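How to Submit a Question to a Public Health Scrutiny Meeting

Print this page | E-mail this page

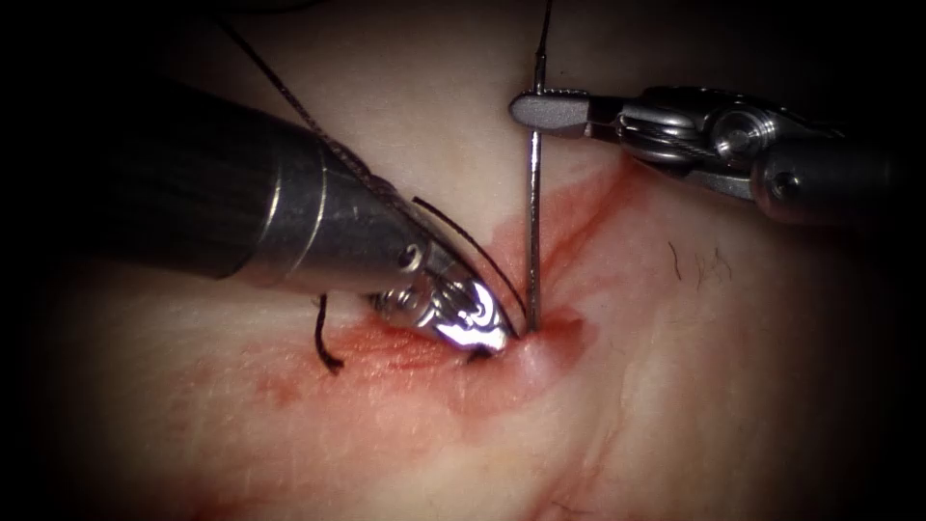 Two robotic surgical instruments over a tissue surface.

1. Check the agenda for the item you wish to raise.
2. Write one question of no more than 83 words. Address it to the Chair.
3. Send it to Nana Quartey, Democratic Services, at least 10 working days before the meeting.

You may ask one further question on the day — it must arise from the reply given.

Last updated: Jul 26, 2019

Contact us | © Cherkaoui District Council | Back to top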